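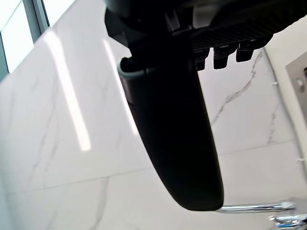 Is the Budley open day worth going to if you're only after wall tile?

Go for the wall tile, skip the floor hall, and be there before 10.

OK, notes from Friday, typed up fast before I lose them. Budley is the tile and fittings place behind the Mamani warehouse, open to the public one day each December. Parking was a mess. Doors at 9, coffee already gone at 9:20.

Started in the marble-look room. Big glossy white tiles, gray veins, no two quite alike. One vein zigzags down and splits off into thin little cracks - printed, not real ones, I asked. Very bright in there. I'd want a softer lamp at home.

Eskil Torvik did the tour for our group. Knows his stuff, talks fast. Main points I got down:

- the Gollex line has 17 different faces, so lay them all out on the floor first and shuffle
- polished shows every water spot, matte shows every greasy finger. Pick one
- keep grout joints thin and get a gray close to the vein, bright white grout goes dingy
- buy 10 percent over. Returns are unopened boxes only, 60 days

Somebody asked about cutting around outlets with a cheap score-and-snap. Eskil made a face. Wet saw, he said, rent one.

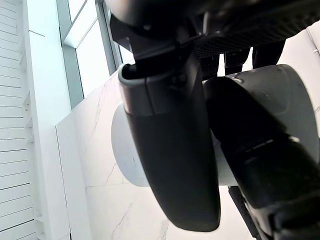 White and gray cylinder, marble-look room.

Then prices. Gollex was $46 a box on the day, Trusent a bit more but the boxes are bigger so you have to do the math per square foot, and the labels dont make that easy. Took me a while with the phone calculator. Trusent came out cheaper for our back wall. Edges felt cleaner too.

Floor hall was loud and cold, mostly stuff I'd seen at the regular store. Walked through, walked out. The sample counter is better - you can borrow four pieces for a week against a deposit, and they let me take two with heavy veining and two almost plain ones. Looked at them in the kitchen last night. Plain ones win, I think. Ask me again tomorow.

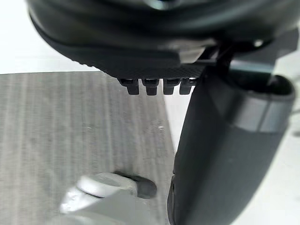
Friday morning at Budley.

Clearance pallets are out back, cash or card, no holds. Saw a nice run of pale gray hex but only one box left and we need three. Bring gloves, the cartons are rough and the straps are sharp.

Ended up ordering Trusent for the back wall, delivery included, order no. 167 on the slip. Pickup of the trim pieces is separate - side gate, ring the bell, they close for lunch noon to one.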